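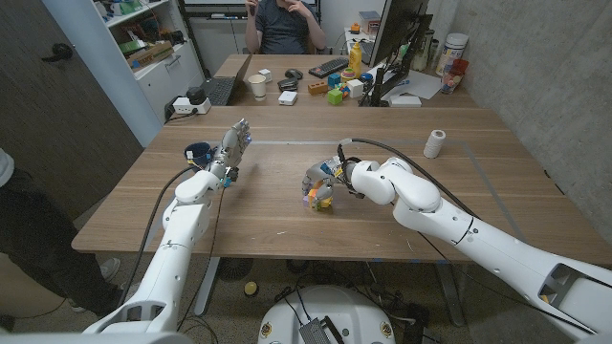

Thank you all for the kind notes about the toy table, and Yavuz, I've been meaning to answer yours properly since March. My own habit is to tape off the play area before anything comes out of the bins — just a thin strip of gray tape across the wood, with the stacking rings in front of it and the twine standing toward the back — and it does keep the blocks from wandering in among the laptops and paper cups, at least until snack time!

Yavuz Sezer wrote:
> We have 127 blocks left from the Gerley sale and only 8 bins. Do you sort
> by color or by size? My helpers can't agree and I'd like to settle it
> before the next open morning.

Color, Yavuz, every time. Small children put things away by color without being asked, and the odd pieces can go in a bin of their own (ours is an old Wito tub with no lid, and it has outlived two nicer ones).

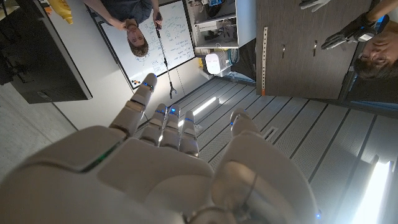
I'd also write the bin list up somewhere everyone can read it, in big letters, and leave it up all season. We did that at Leinonen and the grumbling stopped within a week or so, which was a great relief to me.

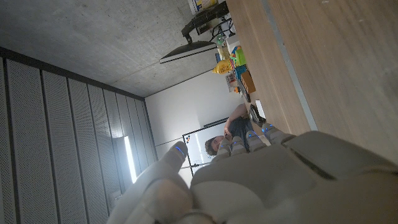 Do the blocks need washing before they go back in the bins? A wipe with a damp cloth and a little dish soap is plenty, and let them dry on a towel first.

Warmly, and do write again — I love these questions,
Oğuzhan Bilgin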